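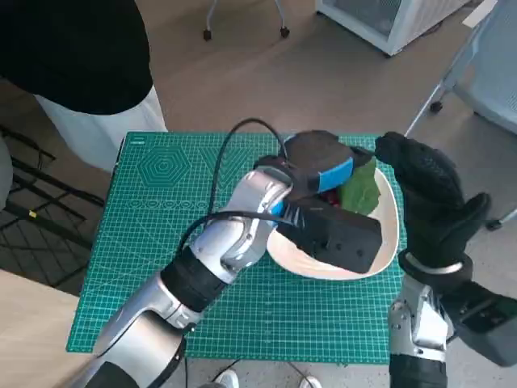 Le saladier blanc, sa feuille verte et le tapis de découpe quadrillé.

Mercredi, donc, journée portes ouvertes chez Flusora ! J'avais coché la date depuis des semaines (enfin, depuis que ma voisine de palier m'avait glissé le prospectus dans la boîte aux lettres) et je me suis levée beaucoup trop tôt pour quelqu'un qui était en congé. Deux bus, un bout de marche le long du canal, et me voilà devant un bâtiment en briques que j'avais pris pendant des années pour un dépôt de meubles.

Flusora, si vous ne connaissez pas, c'est une maison qui dessine des ustensiles et de la vaisselle pour petites cuisines. Moi qui vis avec deux plaques et un plan de travail grand comme un plateau télé, autant dire que j'étais le public rêvé. On entre par la boutique, on vous donne un badge en carton et un plan, et après on circule à peu près comme on veut dans les ateliers. Le plan était d'ailleurs faux, l'escalier indiqué au fond mène à un placard à balais, nous avons été plusieurs à nous y retrouver nez à nez.

Première halte, la salle des formes. J'y suis restée une éternité. C'est là qu'ils travaillent les contours de leurs bols, et j'ai eu un gros coup de cœur pour un petit blanc, peu profond, pas tout à fait rond, un peu triangulaire mais avec les angles adoucis. Il était posé sur un tapis de découpe vert canard, de ceux qu'on utilise en couture ou en cartonnage, avec la grille blanche et les graduations au bord. Je les connais par cœur, ces tapis, j'en ai un sous ma machine à coudre ! Je n'avais simplement jamais eu l'idée d'y poser de la vaisselle, et le blanc ressort drôlement bien sur ce vert. En haut à gauche il y avait même des hexagones imbriqués les uns dans les autres, le mien n'a pas ça, je suis un peu jalouse.

Dans le bol, une grande feuille verte (de la laitue, je dirais) et un petit quelque chose de rouge juste à côté. J'ai penché pour une tomate cerise, la dame derrière moi pour un radis, et on en a discuté tout le long du couloir. En tout cas ça m'a donné faim, et il n'était même pas onze heures.

Ensuite, l'atelier Jurkeo. C'est le nom de leur gamme de boîtes empilables, celle qu'on voit dans la vitrine. On peut manipuler, ouvrir, refermer, emboîter, et je ne me suis pas privée. Les couvercles ferment bien, avec un petit clac très satisfaisant, mais je trouve les plus petites boîtes pénibles à rouvrir quand on a les mains grasses. Je l'ai écrit sur la fiche d'avis. Ils annoncent 1 895 pièces fabriquées par semaine, ce qui m'a paru énorme vu la taille des locaux.

Pause déjeuner chez Bùi, la cantine juste en face, que je recommande les yeux fermés. Bouillon parfumé, herbes fraîches à volonté, et un café glacé qui m'a remise d'aplomb pour l'après-midi. Comptez neuf euros le grand bol. Allez-y avant midi et demi, après c'est la queue jusque sur le trottoir.

L'après-midi, j'avais réservé la démonstration de découpe au premier étage : sept places par séance, pas une de plus, pensez à vous inscrire en arrivant. On apprend à effeuiller une salade sans l'abîmer, à tailler les légumes en biseau, et on repart avec une barquette de crudités et une petite fiche de vinaigrettes. Celle au miso est formidable, je l'ai refaite le soir même avec un reste de concombre.

Dernier arrêt, le magasin d'usine, évidemment. Le coin Nallell (leur ligne de torchons et de linge de table) était déjà bien pillé, il ne restait que du moutarde et un gris un peu triste. J'ai pris deux moutarde. Le bol pas tout à fait rond, lui, n'était pas en rayon, et au comptoir on n'a pas su me dire s'il y serait un jour. J'ai laissé mon adresse, on verra bien.

Côté pratique : entrée gratuite, vestiaire à l'accueil, toilettes au rez-de-chaussée derrière la boutique. Le parking est minuscule mais il y en a un autre à 600 mètres, près de l'écluse. Prévoyez un sac solide, les leurs sont en papier et le mien a lâché dans le deuxième bus.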